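24/04/2018

**Trelleo wants $462 a month to put your dishes away**

Zastgate opened orders this week for Trelleo, a kitchen robot service that the company says will move dishes in and out of a drying rack while you do something else. The price is $462 a month on a seven-month contract, with a $139 setup visit on top. Leave early and you owe the balance.

That is a lot of money for a chore most households finish before the coffee is ready.

The firm, based in Bremomstead, has been showing the system since March. Customers get the arms, the mounting rails, the foam-padded grippers and what the sales sheet calls "ongoing skill updates." They do not get to keep any of it. When the contract runs out, the hardware goes back.

Zastgate says its robots have handled 2,000 bowls and cups in testing. It does not say how many of those were dropped or chipped, or how often a person had to step in. We asked for all three numbers and were sent the sales sheet again.

There is also the matter of space. The rails have to be fixed near the counter, and the setup guide asks for a clear reach on both sides of the rack. Plenty of apartment kitchens don't have that to give.
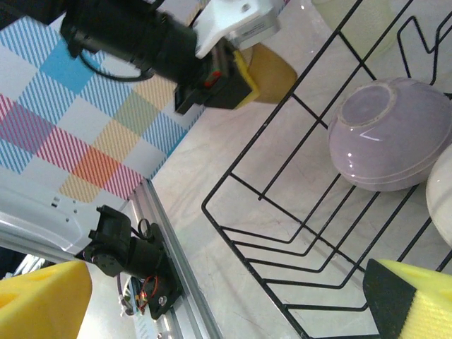
Breakage is covered up to a point. The contract pays for "standard tableware" but leaves out anything handmade, and the customer has to show a receipt. Who keeps the receipt for a cereal bowl?

Sembiring, the parts supplier that makes the foam pads, sells replacements separately. Zastgate counts them as wear items, so they are not part of the monthly fee — a detail found on the last page of the terms.

The company says first installs will go to homes in Bremomstead, with other towns to follow. It gave no dates. Orders placed now require the setup fee up front, and the fee is not refundable once a visit has been booked.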